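**Marilou Talavera – project report, second draft**

Our group studied how families in Kelier share housework between them. In February we gave a questionnaire to 265 households, and 200 of them returned it.

Most people answered that cooking takes the longest time, but they complained more about washing up.

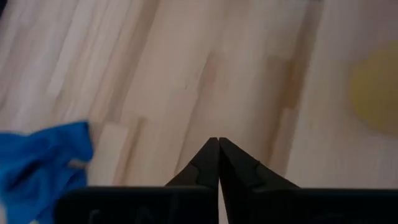
Cleaning surfaces was the third topic in the questionnaire. We asked how often the dining table is wiped and who does it. A pale top made of glued strips has seams between the strips, so we wrote "the whole table" in the question to avoid confusion. In larger families the older children do this job.

We also asked if the work is divided fairly. Parents often said yes – the children did not always agree.

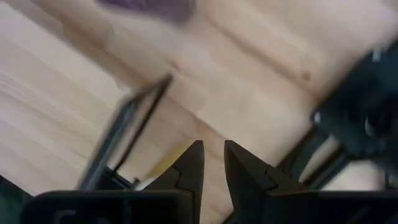

Usa Limsakul thought that our question about fairness was too general, and that each family member should have answered it alone. We accept this. In 20 homes one person filled in the form for everybody.

For the next version we will use separate forms and add a question about guests.
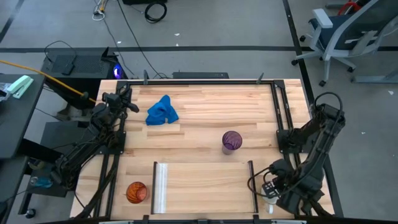

*Fig. 3. Blue cloth, two glass cups and a tray on a wooden tabletop.*

The full answers are in Appendix B.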